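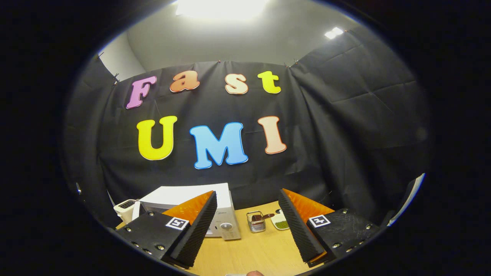 Foam letters on black cloth, over the table with the microwave and toaster.

Drorumel Foam Letter Set, reviewed by Roscoe Van Dusen
10 June 2020

I bought the large set from Drorumel to put a name on the back wall of our small room. It cost 700 crowns and took 15 days to arrive.

The letters are light and the colors are soft: pink, peach, yellow, pale blue. The top-row ones have a thin light outline, so they read well against black. On a white wall I think the peach ones would get lost. We spelled "Fast" on the top row and "UMI" under it.

Sizes are my main complaint. The listing shows capitals and lowercase at one height and they don't come that way. Lay everything out on the floor before you put anything up.

The cloth is sold separately. Ours is plain black from Otia, held along the top edge with small clips. Vratislav Charvát wanted to glue the letters straight to the wall, and I'm glad we didn't, as I moved the "t" twice.

The edges are cleanly cut. Two letters in the bag had dents, and Drorumel sent replacements without asking for the old ones back.

Four out of five. I would order again, but only the large size.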